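Drutunero showroom visit, November

I went to the Drutunero open day mostly to see the new Rendov basin range, which the invitation promised would "end the water mark for good." I've been fitting bathrooms long enough to have heard that one before.

Gladys Guzmán led our group through the glazing hall. Her demonstration was simple: colored water poured over a tilted basin, and it ran off clean. Fine, but it was a new basin. I asked for one with 5 years of hard water behind it and was told they'd look into it.

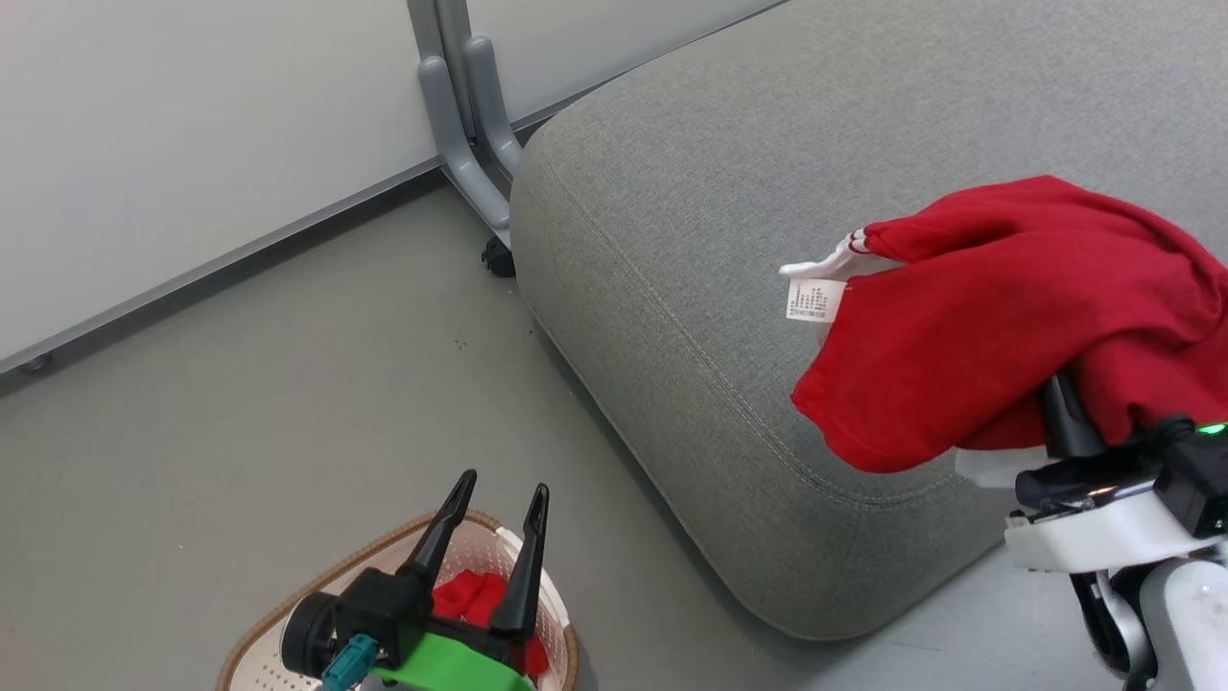
Gray ottoman with a red garment resting on it.

The Flistow rimless toilet was better. The flush covers the bowl properly and the seat lifts off with one hand. Prasert Limsakul said the hinges are tested over 200 times a day - by a machine, which doesn't sit down sideways like my customers do. I also didn't love the fixing kit. The bolts are short for a tiled floor.

Prices weren't on display. When I pushed, I got "from 100" for the Nina shelf and a promise of a list by email.

Coffee was good. I'd order one Flistow and see how it holds up before putting it in a customer's house.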